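The fix took five minutes. Finding the fix took me most of November, and I'd like that written down somewhere before Gayan tells his version at the Lullport office.

So. Tarnthorpe runs on a simulator we call Brostent, and my job is to keep one robot healthy inside it — two arms, two grippers, a nice round white body, not a real bolt anywhere. People think a machine made of numbers can't need looking after. Oh, it can! It gets out of true just like my old truck did. Somebody updates a file, a joint limit shifts by a hair, and suddenly the wrist is reaching for a door handle that it thinks is a hand's width lower than it is.

Gayan Sultana called me over with his coat still on. "She's sulking," he said. (He calls it she. I call it the unit, except when I'm tired.)

I did what I always do, which is park her, open both hands, and look through her own eyes before touching a single setting. Mahfuz Seneviratne taught me that, back when I was new and fixed everything by typing faster. "Go stand where it stands," he used to say, and then he'd eat my crackers.

We had run the door job 1000 times by then and she'd missed on 68 of them, always to the same side. Gayan wanted to retrain the whole thing. I wanted lunch. We settled on pulling up the head view and the wrist views and going through them slowly, with me holding a pencil against the monitor like a carpenter.

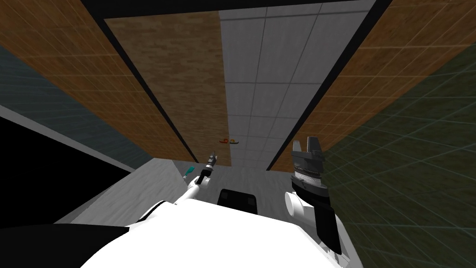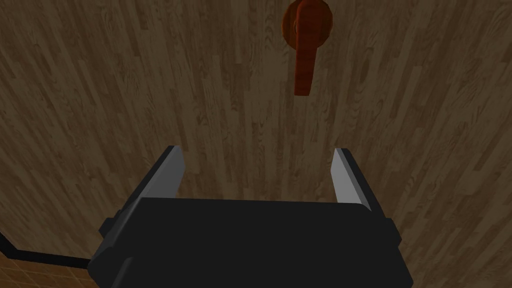
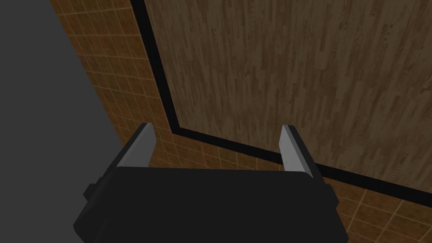

"Priedītis," I said, and Gayan groaned, because that's the name of our old calibration file, the one we'd both sworn was deleted. It wasn't. It was sitting in a folder two levels down, loading itself every morning and nudging the wrist over by nearly a finger's width.

I took it out, put the right offsets in by hand, and restarted the cell. Then I ran the door job 10 times while Gayan stood behind my chair, breathing.

She got the handle on every one. He finally took his coat off, and I went to see if there was any soup left.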